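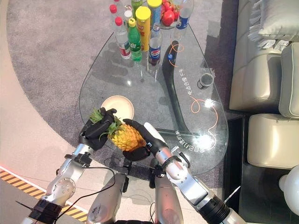

**Supermarket pineapple, ripe or not?** (Kitchen Table > Fruit & Veg)

**narport_nell** wrote:

Settle something for me. My mother-in-law pulls a leaf out of the middle of the crown and if it comes away easily, she buys the pineapple. I have stood next to her in the Sutherland market while she did this to an entire display. The one she picked tasted like a wet envelope. Is there any truth in the leaf thing or have I been raised wrong by marriage?

**Mathis Pons** wrote:

No truth at all. A loose leaf means somebody else already pulled on it. Smell the bottom. If it smells like pineapple, it's a pineapple.

**crumbtray** wrote:

> Smell the bottom.

They keep them in the chiller at my store. Everything in there smells like chiller. I go by color, yellow at least halfway up, and I've had maybe two bad ones since January.

**Ludivine Chevalier** wrote:

Color is not reliable. I have had green ones that were perfectly sweet and golden ones that took the skin off my tongue. Weight is better. Pick up two the same size and keep the heavy one.

Also, they don't get sweeter on the counter. They get softer and yellower, and you get hopeful.

**crumbtray** wrote:

Mine get sweeter on the counter.

**Ludivine Chevalier** wrote:

Yours get less sour, maybe. There's no starch in there to turn into sugar. Once it's cut from the plant it's done.

**crumbtray** wrote:

I'll tell the pineapple.

**old_hob** wrote:

My grandmother stood hers upside down overnight on a saucer so the sugar would run to the top. We all swore by it. I tried it both ways last year and couldn't tell them apart, but I still do it – it feels rude to stop now.

**narport_nell** wrote:

So far I have smell, color, weight, and gravity. What about the little ones? They cost more than the big ones here and I resent it.

**Mathis Pons** wrote:

Worth it. On some of them you can eat the core. Cut the crown off, stand it on the flat end, slice the skin down in strips. Don't bother with a corer. I own one and it has made 63 rings and a great deal of juice on the floor.

**old_hob** wrote:

You counted the rings?

**Mathis Pons** wrote:

It was a long winter.

**narport_nell** wrote:

Bought a heavy one that smelled of chiller. It was fine. She says that's because she checked the leaf while I was paying.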